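3.2 Sorting of retired office computers

Desktop units collected at Vurnurik in November were opened and their parts set apart by type before weighing. Hard drives and processors were logged separately from boards and cases.

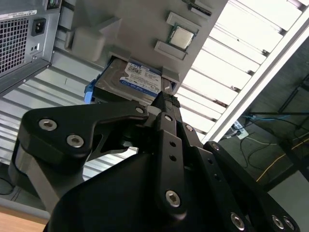
3.3 Mass balance

Of 145 units, 90 still had a power supply fitted. Boards made up the largest share of recoverable metal by value. Figure 4 shows an opened tower with its CPU socket empty.

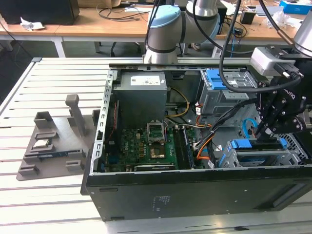 Vaughan objects that board value depends on age more than on mass, and would weight each unit by year of manufacture. We kept mass, as the Skadora records list no years.
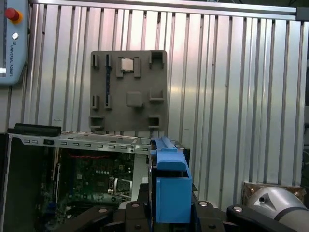

Graham Blackburn

Plastics were weighed in lots of some 500 g and were not sorted by resin.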